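To: members@lists.reltow
Subject: Re: Storage room labels, Indmont building

> When the Cruzado room is cleared in January, will the
> existing item labels remain valid? Our section has 39
> items on the shelves, and several carry only the
> maker's sticker.

Dear members,

Existing labels remain valid until the end of January. After that month, each item kept in the Cruzado room must carry a section number and must appear on the shared inventory list. Sections may keep up to five items in the room without a separate request. Requests for further space should be sent to the Iltero office before the room is cleared.

Section numbers should be legible from the doorway. A maker's sticker does not meet this requirement. The print on such stickers is often tiny, as with the small white one on the gray rim of the dark domed item below, whereas a plain black numeral on white, like the "1" at the top of the same rim, is the style we ask sections to follow. Unlabeled items will be held for three months.

Facilities Office
Reltow

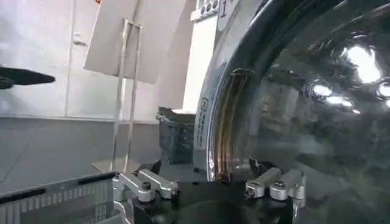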